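Koivisto Table Tidying Set

Version 3, released 2026-09-30

Summary

This is the data card of the Koivisto Table Tidying Set, a collection of photographs and short written notes about ordinary tables and the baskets people keep on them. The set has 631 entries. Each entry is one table at one moment, with a note in plain English which says what kind of table it is, what kind of container stands on it, and what task was planned for it.

The work started in June, when we wanted to compare how people in Clovton and Drandville clear a table before a meal. We could not find a collection where the containers were described well enough, so we made our own. Please read the whole card before you use the set, especially the part about baskets, where our words are a little different from the words in shops.

What is in the set

The entries are divided into two folders. The folder "first" has 400 entries and the folder "second" has 231. The first folder comes from Clovton and the second from Drandville. We did not mix them, and we recommend that you keep them separate if you compare habits between the two towns.

Every entry has these fields:

entry: the number of the entry, from 1 to 631
folder: first or second
surface: color and finish of the tabletop, for example "white, matte"
container: basket, tray, box, bowl, or none
weave: only for baskets, see the next part
color_main: the color which covers the most of the container
color_second: the other color, if there is one
task: clear, sort, put back, or wipe
note: one to three sentences, free text

The field "note" is written by the person who prepared the table. We corrected the spelling but we did not change the meaning, so some notes are short and some are more personal.

Baskets

Most of our questions during the labeling were about baskets. A basket on a table is often seen only in part, and then it is not easy to decide its shape. Our rule is that one clear corner with two straight sides is enough to write "rectangular". If only a curved side is visible, we write "shape not known" in the note.
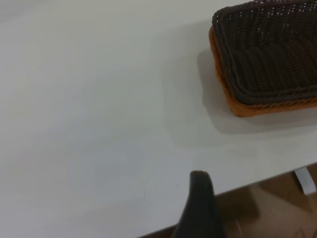

For the color we use two fields and never more. A dark brown basket with an orange-tan band at the base gets "dark brown" in color_main and "orange-tan" in color_second. The rim is not a separate color unless it is really different from the body. Small bright points on a shiny weave come from the light, and they should not be labeled as a pattern.

For the weave we use three values: "tight", "open", and "mixed". We write "rattan-style" in the note when the strands look synthetic. The word "rattan" alone is kept for the natural material, and only when the owner has confirmed it. In version 2 these two were often confused, and we ask you not to use the weave labels from that version.

Surfaces

The finish of the tabletop is "matte", "glossy", or "textured". Faint smudges are not recorded, because almost every table has them. A stain which would need wiping is recorded in the note. Soft differences of brightness on a white table are also not recorded, so please do not read "white" as one exact tone.

How the labels were checked

Two persons labeled each entry separately, and a third person decided when they did not agree. After this we took 100 entries and labeled them again from the beginning. The field "task" was the most difficult, as "clear" and "put back" are close to each other. If your work does not need this difference, you can join the two values without a problem.

Known limits

White tables are much more common in the second folder than in the first. Round tables are rare in both. The set has no outdoor tables and no tables with a cloth. The notes in the Drandville folder are longer, for the reason that we gave better instructions there.

Use and contact

You may use the set for study and teaching. If you publish something, please write the name Koivisto Table Tidying Set and the version number. Corrections can be sent through the Flandel page of the project, with the entry number and the field which you think is wrong. We collect them and put them in the next version.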